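About Flutotetti

Flutotetti writes control and planning software for robot arms that handle household and retail goods. The company was started by Efraín Betancur, who still maintains the motion planner, and has a staff of 18.

Our main product is Paju, a planning library that takes a grasp pose and a model of the surroundings and returns a path the arm can follow at a fixed rate of 100 Hz. Paju runs on an ordinary workstation and has no cloud component. Customers get the full source under a commercial license.

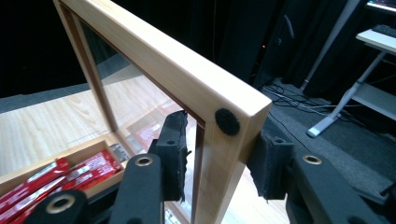
Pukusent is the perception side. It estimates the pose of objects from a wrist view and reports a confidence value with each estimate. Glass and other clear parts are handled by a separate model – depth readings through a pane are not reliable enough to plan on. When confidence drops below the set limit, Paju holds the arm and asks for a second view.

Both packages are tested against Panadlow, our set of 38 manipulation tasks. Every release is run on the full set, and failed runs are logged with joint states and planner output. The logs are open to license holders.

Version 2 of Paju ships in September. Integration questions go to the engineering desk, which also handles license requests.

Page last updated Aug 30, 2026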